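Week 2 handout: Getting to know your newborn's sleep

Hi again, everyone! Thanks for putting up with the warm room last time. I've typed up my notes because so many of you (partners included) were trying to write and hold a snack at the same time.

So, sleep. My first, back in October, slept in tiny scraps and I was sure I had broken her. A newborn's stomach is small, so waking to eat is normal and you should expect it day and night. Put baby down on the back, every time, on a firm flat mattress with no pillows, bumpers or loose blankets. Your room is a great place for the crib, your bed isn't.

Swaddling: we practiced the Femholm fold with the dolls. Snug at the chest, roomy at the hips, and stop as soon as baby tries to roll. Hae-won Han has the spare muslins if you want to borrow one and practice at home!

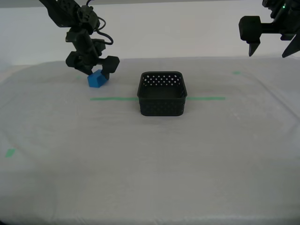 Now for the grown-ups. Take shifts if there are two of you. I did the early part of the night and my husband took over after that, and we both got one decent stretch. If you're on your own, tell me or Lovisa Ljungberg and we'll talk through who could come sit with you for an afternoon.

For next time, please read pages 2 to 24 in the packet and write down one question about feeding. Silly ones are welcome, I asked plenty myself.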